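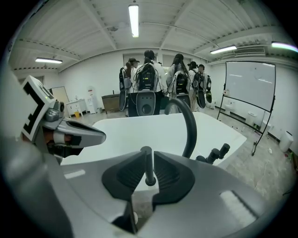 January
Notes by Golshifteh Nazari
Home and Shared-Shop Robotics, handout 4: hand-held grippers and what they're good for

Last week we left off at the claim in the Skulodberg build guide that anyone with a bench and a free weekend can make a pair of hand-held grippers and "teach a robot at home." I have doubts about the weekend and more doubts about the teaching. Take the two separately.

The build. Jaws, a housing, a grip you can hold for a full session, a flat place for the printed marker, a camera mount. The guide spends most of its pages on the jaws. In a shared shop the jaws are the easy part, since you can reprint a pad and try again the same evening. What eats the time is cable. Every lead between hand and backpack is something to snag on, and a pack that feels fine standing still may pull at the shoulders when you bend. Route the cables with the pack on and your arms stretched forward. If you route them on the bench you'll do it twice.

Check the marker too. It has to be flat, square and matte. Tape over a marker puts a shine on it, and a shiny marker goes missing under tube lights. Glue it, let it sit, then look along the edge for a curl.

Cost. The Canarwood group's parts list came to 558 dollars for a pair, bought in singles and with no spares. The Skullix kit is priced at 2,599. I wouldn't say the kit is a rip-off, but I'd like to see what the difference buys, and the sales page is vague on it. Budget for spare finger pads whichever way you go.

The teaching. A gripper in your hand records what your hand did. Your hand had your eyes, your wrist and years of picking things up behind it. Whether a machine with a stiffer wrist can use the recording is an open question for each task, and household tasks are where I trust the demos least. A tub, for example: low rim, a deep basin to reach into, and a glossy surface that throws light back at the camera.
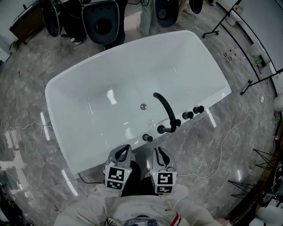
Zeyu Song objected in class that this is too harsh, and that a bad recording of a bathroom is still worth more than a perfect one of an empty bench, where every method looks good. Fair point, and I've changed my mind partway. I'd still ask for failures to be kept and counted. The Sharifi write-up reports only the runs that went well, which tells us very little.

Before you record anything:

- Open and close the jaws with the pack on. Stop if they stick.
- Read the marker from both cameras, near and far.
- Bend, reach, turn. Listen for cable tug.
- Write down what you expect to fail. Do it before, on paper.

A loose finger will look like an unsteady hand in the recording, so go over the fasteners between sessions. 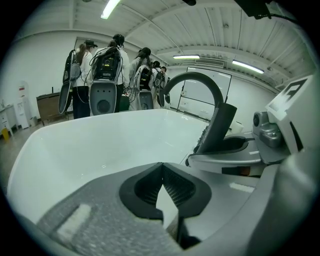
Hand-held gripper at close range, with the square marker on the housing at right.

For Wednesday, bring your own parts list with prices and one claim from the Skulodberg guide that you tried to check. "Couldn't check it" is an acceptable result if you say what stopped you.

Related handouts
Printed finger pads: which ones wear out
Markers, glare and shop lighting
Frøydis Brekke: Carrying the weight, notes on backpack rigs
Mirsad Nedeljković: Reading a kit price
Niloufar Parsa: Keeping a failure log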